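Teaching by Hand at Trallard: A Gallery

Endavon runs its demonstration program out of two sites, the main workshop at Trallard and a smaller room in the Robichaud building. The work at both is the same. A person shows a robot arm how to do a household task, either by holding the arm and moving it or by driving it from a set of handles across the room. The recordings go to the Oltby group, who train on them and send back a list of what they want more of.

This gallery covers the cloth and soft goods block, which took up most of February. The plan called for 2,000 demonstrations spread over 11 tasks. Rigid items such as mugs, jars and trays have a gallery of their own, and the drawer and cupboard work is still being sorted.

How a session runs

An operator works for 70 minutes and then hands over. Within that time they repeat one task with the same set of items, changing the starting position after each go. Items are dropped into place by hand and left however they land. We tried arranging them neatly in the first week and stopped, as the arm learned to expect neatness.

Hand guiding is used for short motions: a pinch, a lift, a fold along one edge. You feel the cloth drag through the arm and correct for it without thinking. It's slow, though, and your own sleeve ends up in the recording unless you stand well back.

Remote driving is used for everything longer. The operator watches the wrist view on a monitor and moves the handles. There is no sense of touch in our handles, so new operators tend to squeeze too hard or close the fingers on air. Most get over it by the end of their second session.

What we asked operators to do

Come in from the side when the cloth is bunched and from above when it's flat. Pause before closing. If the grip slips, try again in the same recording. Recoveries are kept and labelled, and Oltby asks for them more often than it asks for clean runs.

Dark items got extra time in the schedule. Black on black is hard to judge on a monitor, particularly where one piece lies over another and the edges run together. A strip of colour or a change of weave gives the operator something to aim for.
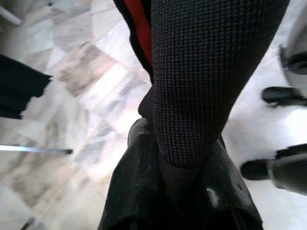
Stiffer materials behave differently again. A coated fabric holds its creases and will spring back if you let go early, while a knit stretches and follows the fingers. Operators found it easier to learn the two separately before trying them in one pile. The practice sheet at Robichaud was rewritten in that order and Trallard has now picked it up.

Notes for the next block

The handles at Trallard will be moved closer to the window end so the cable no longer crosses the walkway. The monitor brightness is to be set at the start of each session and left alone. Towels and bedding are next, with the same session length and the same labelling rules. Operators who want to swap sites should put their names on the sheet by the Robichaud door.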